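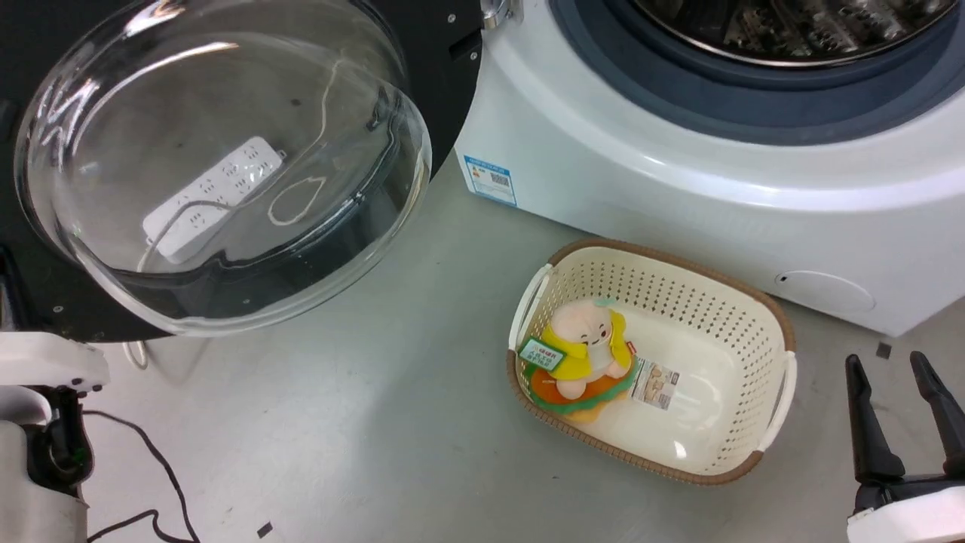 How often should you clean the rubber seal on a front loader?

Once a month for most households, and once a week if you wash for dogs, toddlers or a football team. Wipe inside the fold with a damp cloth, pull out whatever is living there, and leave the door open between loads so the drum can air.

The Laundry Gallery

When we took over the old flat above the bakery in Trarkavo Lane, the laundry was the one room the agent walked past quickly. I have since spent more of my life in it than in the lounge, which has a view. This page has grown, as these things do, into a set of notes on everything a laundry wants from you. There is one picture up so far. The captions got away from me.

The machine

White, front-loading, glass door wide open in its black ring. I leave it like that between washes, and I have the bruised shins to prove it. A shut door keeps the damp in, and by the end of a humid February the towels come out smelling like a creek.

The seal is the thick blue-grey collar around the opening. It has a fold in it, and the fold is a small museum. Hair ties, a guitar pick, a bus ticket washed back to plain pulp, and coins to the value of $7, which I have declared as income. Go round it with your finger inside a cloth and do the bottom last, as that's where the good stuff collects.

The little round cover

Low on the right of the front panel is the round white cover that most people take for decoration. I did too, for two years. On ours it is a service or filter cover, and the manual would like you to visit it every few months. Turn the machine off at the wall, lay down an old towel, find a shallow tray, and open it slowly. Slowly is the important word. I once opened it at an ordinary speed and met a good deal of grey water coming the other way.

The sticker

The energy label is still on, down in the bottom left corner of the panel, coloured scale, barcode and all. I have been meaning to peel it off since we moved in. By now it has tenure.

The basket

Cream plastic, little holes all over the sides, a brown woven-look rim and a handle at each end. The rim is there to suggest wicker and a cottage by the sea. I paid $23 for it at Kotian, the homewares place near the station, after the last one lost a handle halfway down the stairs with a full load of sheets aboard.

It lives on the floor in front of the machine, so anything I drop on the way out has a fair chance of landing in it. Holes in the sides are worth having if, like me, you put a damp load in a basket and then answer the phone.

The power strip

White, on the floor, visible through the glass of the door, with its cable looping about beside it. I know. A power strip shouldn't be on the floor of a laundry, and getting it up on the wall is the next job on the list. It has been the next job for a while. If yours is on the floor as well, we can do them the same weekend and complain to each other.

What I use, as people ask

Pilora powder, the plain one, and half what the scoop suggests. Too much leaves a film on the seal and your black jeans looking faintly floury. Towels go at 60 degrees and everything else goes cold. Once a month I run the drum empty on hot, a cycle that takes 117 minutes and sounds like a ferry leaving.

The Drivano drying rack deserves a page of its own. It has 29 rails and folds flat in the brochure.

Still to come: the rack, the shelf I put up myself, and the jar of single socks, if I can get the lid back on.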